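Folding and Storing Lightweight Jackets: Project Report
Jinfeng Hao
Textiles and Home Management, Section 13
Submitted Wednesday, November 4, 2020

1. Why I picked this topic

My family keeps outdoor clothes in one hall closet, and the thin jackets are always the problem. Sweaters stay where you put them. Thin, slippery jackets slide off the shelf, open up again after folding, and end up in a heap at the bottom. I wanted to compare a few ways of folding them and find out which one holds up in normal use. Cost was not a factor, as none of the methods need anything except a shelf or a bin.

2. Methods

I compared three methods. The first was the flat fold, where the sleeves go behind the back and the body is folded in thirds, then in half. The second was the roll, starting at the hem and ending at the collar. The third was the hood tuck, where the jacket is rolled toward the hood and then pushed inside it. The hood tuck only works on jackets with a hood, so part of the set was left out of that test.

Every jacket started from the same condition. I shook it once, dropped it on the table and did not straighten it. I did this because a jacket coming out of a dryer or a backpack is never lying flat, and the time it takes to find the collar and sleeves should be part of the result. Timing began when the jacket was first touched and stopped when it was on the shelf.

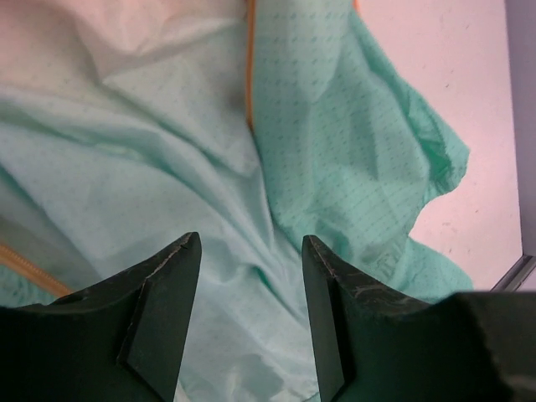 Finding the collar took longer than I expected. With stiff cotton you can see the shape of the garment even when it is in a pile. With thin, smooth cloth the folds all look alike, and a sleeve can be mistaken for part of the body. Pale colors were harder for me than dark ones, especially under the ceiling light. After the first day I changed my routine and picked up the first edge I could find, then worked along it to a corner. I repeated the first day's trials so that all of them used the same routine.

3. Results

I completed 334 folds in total. The flat fold looked the neatest right away but was the worst after a day on the shelf. When one jacket was pulled from the middle of a stack, the ones above it usually slid. The roll was faster, and it stayed together well in a bin but not on an open shelf. The hood tuck was the slowest and also the only one that never came undone.

Creasing was harder to judge. I hung each jacket after a night in storage and compared the marks by eye. The flat fold left straight lines across the front. The roll left small wrinkles all over, which I think are less noticeable when the jacket is worn.

4. Problems

I did not record how full the bin was each time, and a full bin probably holds a roll closed better than a half-empty one. I was also the only person folding, so I got faster as I went. I would mix up the order of the methods next time. The jackets in the set were different sizes too.

5. What I would do next

I would like to run the test again in January, when the closet also has heavy coats in it. For now our thin jackets are rolled in a bin on the lower shelf, collars facing up, and the ones with hoods are tucked.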